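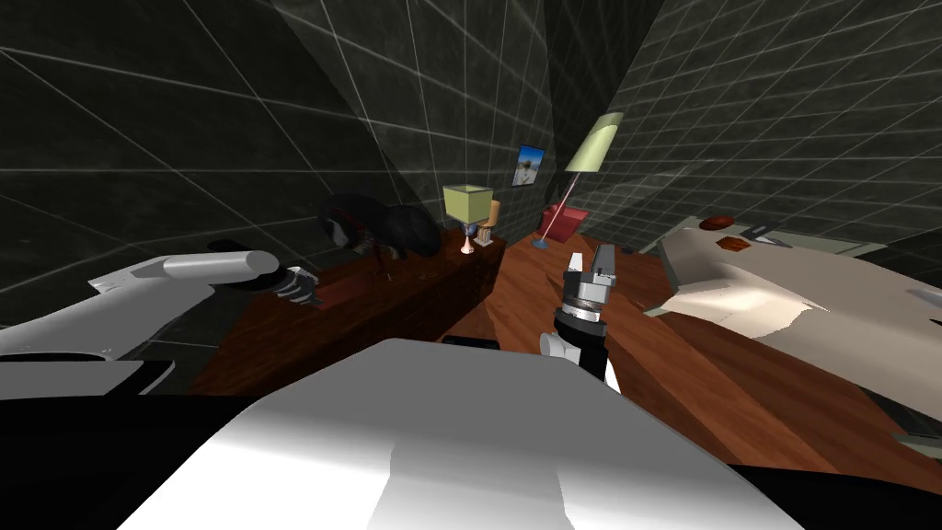

Print this page
E-mail this page to a friend

HOW DO YOU TEACH A ROBOT TO TIDY A BEDROOM?

Quick answer: you let it practise. A lot. In a pretend bedroom, inside a computer.

That's what the Mamby Robot Club is doing this term. Kids in years 5 and 6, one teacher (Zineb Bennani), and a robot called Skorness that doesn't exist anywhere except on a screen. Skorness has 2 arms. No legs to worry about, thank goodness.

What's a simulation?

It's a pretend world made by a computer. A bit like a video game, but the computer also works out the boring stuff. How heavy is the box? Will the lamp tip over if you bump it? Things fall down when you let go. Stuff can't go through other stuff (well, it's not supposed to. Sometimes it does and everybody yells).

The pretend bedroom has a bed, a dresser, lamps and a picture on the wall. The walls are dark grey with thin white lines all over, like maths paper. Real bedrooms don't look like that. Doesn't matter. The robot isn't fussy about colour schemes.

Why not use a real robot?

Real robots cost heaps. They also break. So do lamps. If Skorness knocks a lamp flat in the simulation you press reset and the lamp is back. Try that at your place and see what Mum says.

Also, computers are fast. The club left practice running over lunch and got through 3,000 tries. Imagine picking up the same thing 3,000 times. Your arm would fall off.

What are the hands like?

Robot hands are called GRIPPERS. There are lots of kinds.

Some have fingers with several joints, a bit like yours. They can curl around lumpy things, but there's more to control, so more to get wrong.

Some have two flat fingers that slide together and apart. These are called parallel grippers. Think of tongs at a barbecue. Good for boxes, not so good for a big floppy jumper.

Have a go: put socks on your hands and pick up a coin. Now you know how a gripper feels. Sort of.

How does it learn?

The robot tries something. The computer gives it a score. Closer to the thing, better score. Dropped it, bad score. Then it changes what it does a tiny bit and tries agian. At the start it's hopeless, mostly waving. That's normal.

The club's job is to make up the scoring rules. Harder than it sounds! The first rules gave points for touching the box, so Skorness just kept tapping it. Tap tap tap. 152 taps before somebody hit stop. It did exactly what the rules said. So the rules got changed to give points for lifting.

What happens next?

The club is entering the Zevine Challenge in March. Teams get 6 minutes and a room thier robot has never seen, with the furniture moved around. Nakamura Primary is going too, so it'll be a proper contest.

New words

SIMULATION: a pretend world in a computer
GRIPPER: a robot's hand
RESET: put everything back and start over

Print this page
E-mail this page to a friend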